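Vinyl lifting on textured bumper plastic, redo or heat it again?

zolaniyan
Hi all, been lurking a while and finally have a question of my own. I cut a batch of name decals for a kayak club, outdoor vinyl, the Valimero gloss in white, and most of them went on boats and back windows with no trouble at all. One guy stuck his on the black textured plastic of his bumper and by the next weekend the thin parts of the letters were curling up. He sent me a photo and wants a replacement. I don't mind sending one but I have a feeling it's going to do the exact same thing. Is there any way to make it hold on that kind of plastic, or do I tell him to pick another spot?

The letters are a script font, and the skinny strokes are, well, skinny. I know, I know.

troltska_fan
Tell him to pick another spot. Textured plastic is bumps and valleys and the glue only grabs the tops of the bumps. You can heat it till your thumb blisters and it'll still lift.

mantwi
I'm going to disagree a bit. I've had decals on the textured trim of my van since April of last year and they're still down. What I do: wipe with rubbing alcohol, let it dry, lay the decal, pull the transfer tape super slow, then go over it with a heat gun on low and press with a foam roller while it's warm. Not a squeegee, it skates right over the low spots. And use a cast vinyl, that's most of the battle. What you've got sounds like calendered and it wants to shrink back.

troltska_fan
Your van trim might be a finer grain though. Some of that bumper stuff is like an orange peel. Also half of it comes from the factory dressed with something slick and then people put more shine stuff on top every time they wash the thing.

zolaniyan
Ooh, the shine stuff. I didn't ask him about that. Asking now.

larasati_i
Can I hop in with a related one? I've been doing little vine borders for kitchen stuff, and script fonts are killing me there too. How thin is too thin? I'm on a Wasska cutter, the small one, and anything thinner than a pencil line just drags.

mantwi
Could be your blade, could be the mat. How old is the blade?

larasati_i
Uh. It came with the machine. The counter on the screen says 2993 cuts but I don't know if that's the blade or the whole cutter or just something it made up.

troltska_fan
That's the whole cutter. And that blade is a butter knife by now, change it! I swap mine way before then. The Annan ones fit the Wasska holder if you don't want to pay the name price, though you might need to back the depth off a notch.

larasati_i
OK ordering blades tonight, thank you. I cleared off the work table so I can finally do the next lot with some elbow room.
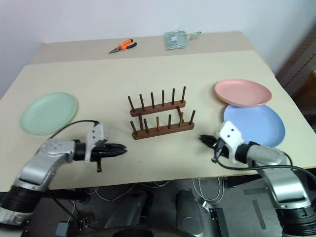 Plates, dish rack and my trusty orange pliers at the back.

Vine pattern is still only on the computer, so don't get excited yet. I'm stuck on whether to run it all the way around or do just a small piece and leave the rest plain. My sister votes plain. My sister votes plain on everything.

afroza.d
Small piece! A full ring of vinyl on anything curved makes me want to cry, you get to the end and the two ends never meet up. And please only display plates, right? Regular sign vinyl isn't meant for food. I keep anything I put on a plate on the back or skip it if someone's going to eat off it.

larasati_i
Yep, display only for anything that gets vinyl on it. I tell people that on the listing and again on the card in the box.

troltska_fan
People don't read the card.

afroza.d
No they do not. I had a lady run a decaled mug through the dishwasher every night for a month and then ask for her money back. The card was still in the box when she mailed it back to me.

zolaniyan
Update on the bumper: yes, he uses a trim shine spray. Every single wash. He sprayed it right over the decal too "to protect it." So I guess that's that?

mantwi
Ha, there you go. Get him to scrub that area with dish soap, then alcohol, twice, and a soft brush to get down in the grain. Then the heat and the foam roller. And beef up the letters. In your software do an offset on the path so every stroke gets fatter by the same amount. You lose a little of the pretty but it'll hold.

troltska_fan
Or he puts it on the glass.

mantwi
Or that, yeah. I just think saying it can't be done is too strong.

troltska_fan
I'm saying it can't be done for a customer. On your own van, sure, you know how you prepped it. This guy's going to wipe it with his sleeve, slap it on, and write you a one star review. I did 271 decals for a landscaping outfit and the only ones I had to redo were the ones their crew put on the plastic fenders themselves.

mantwi
OK that's fair. I wouldn't guarantee it either.

vkolar
Coming at this from the shop side. We don't warranty anything on textured or raw plastic and it says so on the invoice. We'll still cut it if they ask. For a friendly club job I'd send him a free one, in the thicker letters, with a note that this is the last free one and it needs to go on glass or paint. Costs you a few inches of vinyl and he stays happy.

One more thing on the heat gun, go easy near the thin strokes. I've watched a nice serif turn into a noodle.

zolaniyan
I like that. Thicker version, one freebie, glass only. I'll redo the script for the whole club too while I'm at it, there are 4 people who haven't picked theirs up yet and I'd love not to be back here asking about those.

What does everybody use for transfer tape on the bigger ones? Mine's the clear kind and it grabs so hard it pulled the dot right off an i.

afroza.d
Paper tape for me. Or stick the clear stuff to your jeans first, takes the edge off the tack. You'll get a little lint but whatever.

troltska_fan
Jeans lint under a gloss decal, no thank you. Paper tape, medium tack.

larasati_i
I do the jeans thing too lol. Blades shipped by the way, I'll do a test cut on the vine when they get here and post how thin it'll go.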